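5. Results on household chores

5.1 What counted as a chore

Earlier sections report success rates for single actions such as reaching, grasping and placing. Those rates are useful for comparing one policy with another, but they say little about whether a machine could be left to tidy a kitchen counter. In this section we score whole chores. A chore starts with a spoken-style instruction and a cluttered surface, and it ends when the policy signals that it is done or when the time limit of up to 10 minutes runs out. Stopping early with the work unfinished is a failure. Finishing the work and then failing to signal is also a failure, which we know is strict, but a machine that does not know it has finished will go on moving things.

All chores in this section were run in Kokau, our simulated apartment. Kokau has a kitchen area with a counter, a dining area and a small laundry corner. The counter chores are the ones discussed most here, as they gave the widest spread of results. They fall into these groups:

Clearing. Move the named items off the work area and leave the others where they are.
Returning. Put an item back on the mat or at the place it came from.
Fetching a tool. Pick up a tool by its handle and bring it to a stated spot.
Sweeping. Use the tool on crumbs or scraps and carry them to the bin.
Setting out. Arrange items for a person who will cook or wash up next.

The items were drawn from a shared pool of kitchen, bathroom and cleaning objects. We mixed them on purpose. Real counters hold soap next to pans and a phone next to both, and a policy that only works on a sorted set of dishes does not tell us much.

5.2 Overall results

We ran 918 counter chores with the Pruvus policy. Of these, 422 were scored as complete, fewer than half. The same chores given to the Annan planner, which works from hand-written rules and a known object list, were completed less often when the counter was cluttered and more often when it was nearly bare. We do not read this as a win for either approach. Annan was given the exact position of every object, and Pruvus had only its camera input.

Clearing was the strongest group for both systems. Most items could be grasped from above, and the instruction usually named something that stood apart from its neighbors. Returning came next. Setting out was uneven: placement was often good, but the policies had trouble with the order of the work, and would sometimes put down a large item first and then have no room to bring in the small ones behind it.

Sweeping was the weakest group by a wide margin. Both systems could often get hold of a dustpan. Neither could reliably do something useful with it. We return to this in Section 5.4.

5.3 Thin handles and low objects

Two kinds of object accounted for a large share of the failed grasps.

The first is the item with a thin handle. Saucepans, dustpans and long utensils all have a part that a person would take hold of without thinking, and in all of them that part is narrow compared with the gripper. A small error in the estimated angle puts one finger on top of the handle and the grasp closes on nothing. Pans were the harder case. The weight sits at one end, so a grasp near the far end of the handle lets the body drop and swing as soon as it leaves the counter. Pruvus learned to grasp closer to the body of the pan, which helped with the swing but brought the fingers near the rim and led to more contact with whatever stood next to it.

The second is the item that lies low. A flat mat, a card or a phone offers almost no side surface. People slide such things to the edge of the table and pinch them there. Pruvus did this in a few runs, though we never trained it to, and then did not repeat it when the same item was moved farther from the edge. In most runs it pressed down on the item, closed the fingers and lifted an empty hand. It then tried again at the same spot. The repeated attempts used up the time limit in many of the failed returning chores.

Low items also caused trouble when they were not the target. A mat that was left in place could be dragged along by the side of the gripper, and anything resting near it moved too. We scored this as a failure only when an item that should have stayed put ended up clearly out of place. A looser rule would raise the clearing score somewhat. A stricter one would lower almost every score in the table.

Containers with lids or pump tops were easier than we expected. They are tall enough to grasp from the side and wide enough to forgive a small error. The main problem with them was tipping during approach, when the hand came in low and struck the base before the fingers had opened fully. Raising the approach height in training removed most of these cases, but it made the low items slightly worse. We kept the higher approach for all results reported here.

5.4 Holding a tool and using it

The sweeping chores separate two skills that are easy to confuse. One is holding the tool. The other is keeping track of the part of the tool that does the work.

When a gripper holds a cup, the important point is close to the fingers. When it holds a dustpan, the important point is the front lip, a good distance away at the end of the handle. A slight turn of the wrist moves the lip a long way. The policy must also keep the lip flat against the surface while it pushes, and then tilt the pan back before lifting, or whatever was gathered slides out again. Pruvus was trained mostly on objects that are picked up and put down, and its behavior shows it. It treats a dustpan as one more item to be carried. The pan is lifted with the mouth at whatever angle the grasp happened to leave it, and the policy makes no attempt to level it until a placing motion begins.

There is a related problem with clearance. The policy appears to plan around the shape of the hand and to ignore the shape of the thing in the hand. With a small object this hardly matters. With a dustpan, the body of the tool reaches well past the fingers and can strike an item that the hand itself would have missed by a comfortable margin. Tall containers near the front of the counter were knocked most often in this way. Annan, which is told the size of the tool, kept a safer distance but often refused to move at all when it judged the counter too crowded.

We tried adding the outline of the held object to the policy input. This reduced the number of collisions during carrying. It did not improve sweeping itself, and we take that as a sign that the missing piece is not mainly one of avoiding contact. Sweeping requires contact, and of the right kind, for the length of a stroke.

Figure 4 shows the counter used for these chores, first with the hand low over the front of it and then with the dustpan held by its handle.

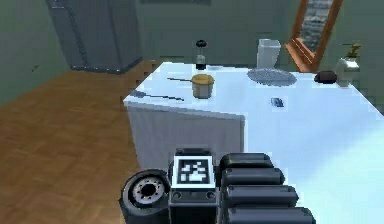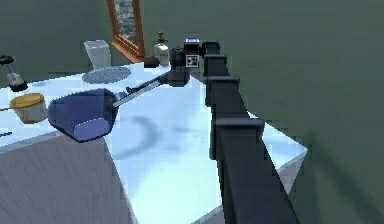
Figure 4. Kokau counter chores, simulated views. First view: wrist marker and fingers in the foreground, with a saucepan and a gray mat among the items on the counter. Second view: a blue dustpan in the gripper, held above the tabletop with its mouth facing down.

5.5 Are these chores within reach?

For clearing a counter of medium-sized items, we think the answer is close to yes, provided that someone is nearby to deal with what is left. The failed clearing runs mostly ended with one or two items still standing, and a person could finish the work in a moment. Whether that saves anyone time depends on how slow the machine is, and both systems are slow. Long pauses between actions were common, even in runs that we scored as complete.

For chores that need a tool, the answer is no at present. Training on more grasps is unlikely to change this. The runs that failed had a firm hold on the tool more often than not, and the trouble began afterward. Data that shows tools in use, with the working edge in contact with a surface, would be a better place to spend effort.

Some limits of the test should be kept in mind. Friction and weight in Kokau are simplified, and a thin handle in the simulator does not bend or slip the way a real one may. Crumbs are modeled as small rigid pieces, so nothing sticks to the pan or the counter. Lighting is fixed within a run, and parts of the counter are very bright, which may have made flat objects easier to find against the pale surface than they would be on a patterned one. We also did not test with a person moving about in the same space. The next section looks at the laundry corner, where soft items bring a different set of problems.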